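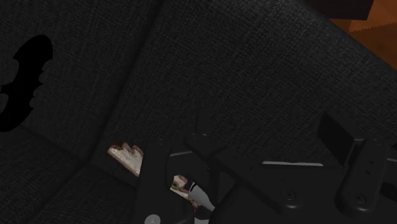
Alvar Halvorsen asked again on Tuesday's call why we don't skip the living room and let the arm practice on a plain tabletop until it can close on something without embarrassing itself. Because I've had a tabletop since January, Alvar, and all it taught the thing was tabletops. Your objection is noted in the log, which is what the log is for.

Wednesday, July 8, 2020

Simulator night at the shared bench. Farell branch merged, grip planner rebuilt, coffee bad. Ran 104 grasps on the sofa set before the fan on the old desktop started its song. The new contact settings are better on thin things and worse on anything with a corner. I changed 2 numbers and would like credit for only one of them.

The real build is waiting on the wrist bracket, third print. Second one split along the layers when I tightened the screws, so I've stopped tightening screws like my grandfather did.
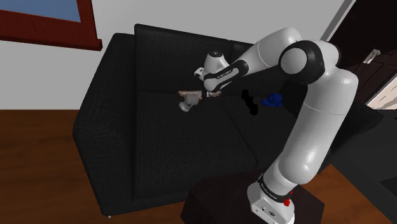 Wrist approach angle is still the thing to fix. The planner likes to come in from high up, elbow cocked, and the last stretch down to the cushion is where the error piles up. Dark items are a separate headache: the small black one on the seat is nearly the same color as the sofa, and the segmenter treats it as upholstery. The blue one next to it gets found every time – no points for that. Folasade Akpan wants me to swap in a lighter sofa. I say the sofa at home is dark too and it isn't going anywhere.

Log file is at 691 lines, mostly the same warning about joint limits. Muted it. Will regret it.

To do:
Reprint bracket, slower, thicker walls
Depth threshold for dark on dark
Put Henby's calipers back where I found them
Unmute the warning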